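Zesach bench notes | Index | Previous entry | Next entry | Kit list | Search

Monday, kitchen bench, green cube and pot

Kettle on, heating finally working, and a whole day on the toy kitchen with no meetings in it, so I'm going to write this up properly for once (sorry in advance to whoever has to scroll past it). The plan was to gather demonstrations for the cube and pot tasks on the Kocsis set, all driven by hand, so that Zurnel has something better to learn from than the rather sorry pile we gave it before the break. The last training run did lovely, confident reaches and then dithered over the handover between reaching and closing. I'm fairly sure that is my fault and comes from the way I was driving, with a long pause every time I wanted to check my alignment. It learned my pause! I was almost touched.

So the rule for today was to keep moving. Slow is fine, stopping is not, and if I did stop for longer than a breath I threw the run away and started it again.
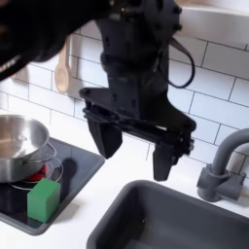

I began with the starting poses, which I've been lazy about in the past. If every run sets off from the same spot the model gets terribly attached to it, and then the first time someone parks the arm a hand's width to the left it behaves as though it has never seen a cooker before. I've now got a little list of 11 starting poses taped to the side of the monitor and I work down it, then back up again. Fingers open for all of them. It is dull, but it does stop me drifting back to my favourite one, and I'd ask anybody borrowing the bench to stick to the list as well, please, even late in the afternoon when it feels silly.

The other thing I changed was the clutter. We used to clear the hob down to the pot and the cube, and the results were very tidy and not much use to anyone. For part of the session I put other toys out too and left them where they were while the task carried on as normal. The instruction stays the same ("put the green cube in the pot") and the driver simply ignores the extras. I'm hoping this teaches it to care about the words a bit more and the general greenness of things a bit less, although the orange vegetable has a green top of its own, so we shall see.

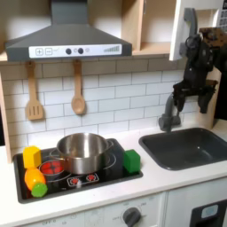

Hob with the extras out: yellow block and orange vegetable to the left, green cube to the right of the pot.

Pot work took up most of the afternoon. Going in over the rim is still the awkward bit. Coming straight down is kindest on the fingers, but from the driving seat you lose sight of the cube at just the moment you want it, and the temptation is to tip the wrist for a better look. Please don't! I've a whole folder of tipped-wrist runs from the autumn and they taught Zurnel to lean on the rim like a man at a bar. Trust the second view, keep the wrist upright, and let the last little bit be gentle. If the pot shifts by a small amount I keep the run, because a pot in a real kitchen will shift as well. If it skates right across the hob I bin it.
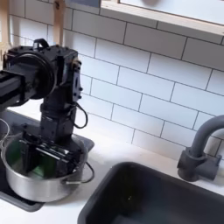
Labels and odds and ends

I aimed for 200 keepers and stopped a little short of that, mostly because my hands were tired and the last 20 were getting sloppy. With those taken out and today's good ones added in, the Otimano folder stands at 2,519 runs across all the kitchen tasks, which made me feel quite proud over my biscuit.

Labels are half done. I've split "cube in pot" from "cube out of pot", having found the two muddled together in the older batch. Could whoever is next on the bench have a look at the ones marked "unsure"? I watched them twice and changed my mind both times.

Still to do: the sink tasks, which I keep putting off, and a fresh copy of the pose list in bigger writing. I'd also like to try a few runs with somebody else driving, so that the thing doesn't pick up only my habits.

Back to top | Contact the Zesach bench | © Zesach workshop notes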